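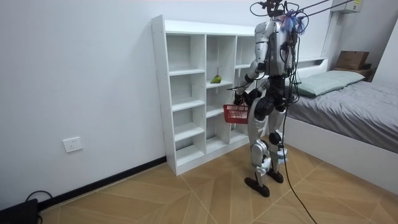

Silver robot, red basket, tall white shelves

9 September 2023

Dear diary, I have neglected you all week and I'm sorry, but the water finally moves! I'm sitting here with a mug of tea and my feet on the other chair, grinning at a harbor that doesn't exist.

I should back up. When I last wrote I was still fighting with the opening shot of Josberg, my little ferry film, where the boat comes out of the fog and you see the town lights one after another. The boat has been fine since spring. The fog I was even a bit proud of. But the water looked like a sheet of blue gelatin that somebody had left out on the counter, and no matter what I did with the settings in Trulside it either sat there wobbling or went off like a storm in a bathtub, with the poor ferry tipped up on its nose.

So this morning I got up early, fed the cat, promised myself I wouldn't look at the forum until I'd tried three things of my own, and then looked at the forum before the kettle had boiled. And there it was, in a thread from years ago, tucked under a long argument about graphics cards: check your scene scale. My harbor was 50 times too small! I had built it back when I was following the beginner lessons and didn't pay attention to units, so the program thought my ferry was about as long as a bath toy and was giving it bath toy waves, perfectly correctly. All those evenings. I laughed out loud and then I was cross for a good while, and then I had toast.

Scaling everything up was a job in itself. The lamps along the pier all went dim (of course they did, the light has farther to go now), the fog vanished completely, and the gulls stayed small and ended up inside the harbor wall. I fixed the lamps and the fog before lunch. The gulls are still in the wall. They can stay there until I feel kinder toward them.

After lunch I did a test render, only 46 frames and at the lowest quality I could stand, and went for a walk down to the real river while it cooked. I love walking in Unudton at this time of year, when it's still warm enough for short sleeves but the light has gone that soft yellow color. I stood on the bridge far too long looking at how the ripples bunch up behind the posts, and how the reflections don't shake all over, the way I've been doing them, but stretch toward you in long strips. I must have looked as if I'd dropped my keys in. I drew a few lines on the back of a receipt and I can hardly read them now, but I remember what I meant, mostly.
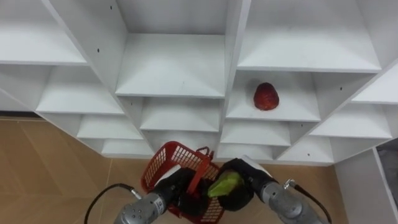
Looking down along the white shelves

On the way back I stopped at Fikre for a bun and they'd run out of the cardamom ones, so I had 2 of the plain, which seemed fair.

The render was done when I got home. I made myself take off my shoes and wash my hands before I looked, like it was a present. And oh, it's lovely. It's grainy, and there's a bright speck that jumps around near the bow, and the wake comes out of the boat a touch too far forward, but it has weight now. The ferry sits down in the water and pushes it aside. I played it over and over until the cat got up and left the room.

I've been thinking this evening about why I like this so much, a thing that swallows whole weekends and gives back a couple of seconds. I used to paint harbors, years ago, and I was never patient with it. I'd get the sky right and muddle everything below. With this I can muddle as much as I want and the sky is still there the next day, exactly how I left it, and I can go and bother some other corner. I do miss the smell of the paint, though. Maybe I'll get the box down from the closet this winter and do one of the ferry for the hallway.

Tomorrow: the bright speck, then the wake, then the wheelhouse window, which wants a light in it. I'd also like to try the longer version overnight. The computer says 8 hours, and it has fibbed to me before, so I'll start it before supper and put a folded towel under the case so it doesn't hum through the floor. Backup first! I wrote that on my hand in ballpoint so I'd see it when I brush my teeth.

It's late and the tea is cold. I'm going to watch the ferry come in one more time and then go to bed.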